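Slide 4. Why the guest room is always cold

Start with the house on Varela Street. Built over a crawl space, 13 windows, one thermostat in the hall. The owners had paid for new windows and the back bedroom still felt drafty. Ask who has a room like that at home. Wait for hands.

Go over the order of work: attic hatch first, then rim joist, then outlets on outside walls. Windows come last. Mention that the owners spent $200 on sealing and did it over two weekends.
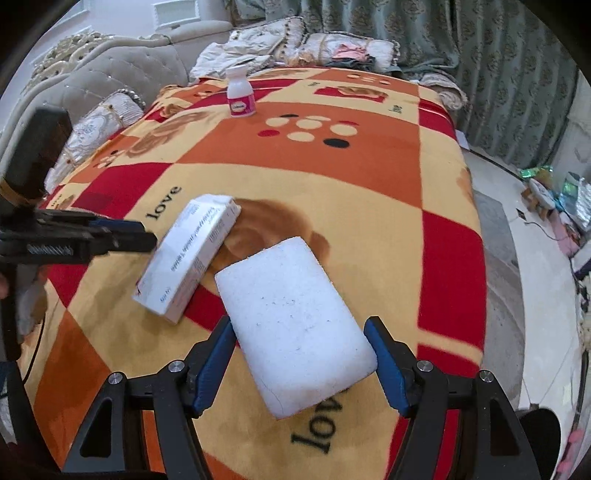 White foam block, held over the bed.

Slide 5. Foam or caulk

Caulk for gaps you can cover with a pencil. Foam for anything wider. Read the can before using it near a flue. Don't get into R-values here, they are on slide 9 and people will want the chart.

If someone asks about rental units, say talk to the landlord first and keep receipts. Break for questions, then hand over to Bongani for the crawl space part. He needs the wired mic.

Contact: Bongani Swanepoel, Nernitgate Home Energy Talks | Back to top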